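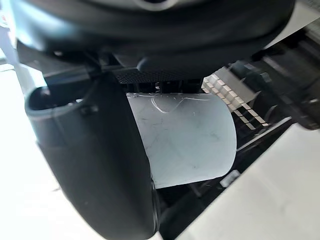
Figure 1. Frosted white cylinder from the household set. Scuffs and fine dark scratches are present on the side wall.

Progress report, Sirnside kitchen study, second period
Submitted to: Ingeborg Hinrichs, Vigfúsdóttir program office
Prepared by: Alina Sima
Date: Mar 1, 2020

1. Scope of the period

Work in this period covered the sink side of the Sirnside kitchen: the layout of the washing area, the sorting of dishes and small containers, and the written routine for moving them from basin to rack to storage. The cooking side is not covered and remains scheduled for the next period. The item register was opened in January and now holds 71 entries. Of these, 39 are assigned to the washing area. The remainder belong to the cooking side or to dry storage and have been listed but not yet handled.

2. Layout of the washing area

The position of each fixed element was agreed with Masanobu Uchida before any items were placed. The large basin on the left is kept for washing. The narrow basin on the right carries the rack and is not used for water except as drainage. The dishwasher opens on the right side, next to the rack, so that plates and containers can go to either one from the same standing position. 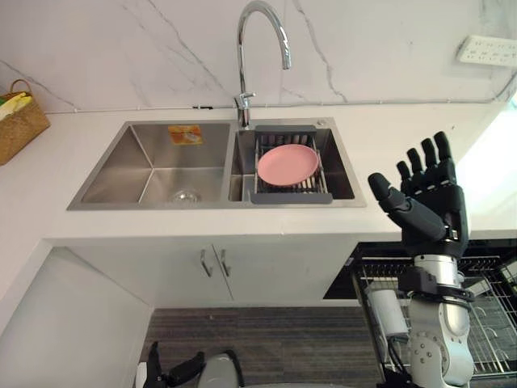

Figure 2. Sink, rack and open dishwasher. One pink plate standing in the rack.

The under-sink cabinet has two doors meeting in the center. Both were found to clear the dishwasher when it is open, so the two can be used in one pass. The basket at the left end of the counter stays outside the working area. Dima Tarawneh has asked that nothing be stored between the basket and the basin, and the layout drawing has been changed to show this strip as reserved.

3. Condition of items

Plates were entered with no remarks. The light plastic containers need more attention. Thin walls can deform at the rim, and surface scratches make it hard to tell a mark from a residue by eye. The register now has separate columns for the two, and anything with a doubtful mark is washed again before it is entered as clean. Three containers were withdrawn for cracked bases and will be replaced from the Plulex order.

4. Rack placement

Flat items stand upright against the wire grid. Cylindrical items caused most of the corrections during the period. Placed on their side across parallel rods, they hold their position only when one end meets the rubber strip at the side of the rack.

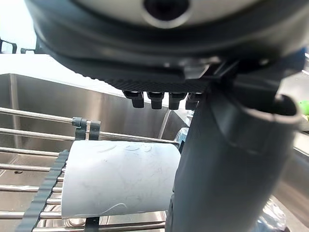
The routine has been amended to require side placement against the strip for any cylinder too light to stand on the rods. Clips stay where they are fixed and are not to be moved to make room. Large tubes are handled one at a time and are not left on the rack together with smaller containers. Laurențiu Bucur has checked the amended text against the earlier version and found one conflict, in the order of unloading, which has been corrected.

5. Expenditure

Spending on consumables was within the allocation. An amount of 200 euros set aside for a second rack was not used and is carried forward. The replacement containers will be charged to the next period.

6. Open points

The drying interval before storage is not yet fixed. The Fovorden kitchen uses a longer interval than Sirnside, and the two need the same figure before their registers can be merged. The labels for the under-sink cabinet are drafted and waiting for approval by the program office. A decision on both points is requested before work on the cooking side begins.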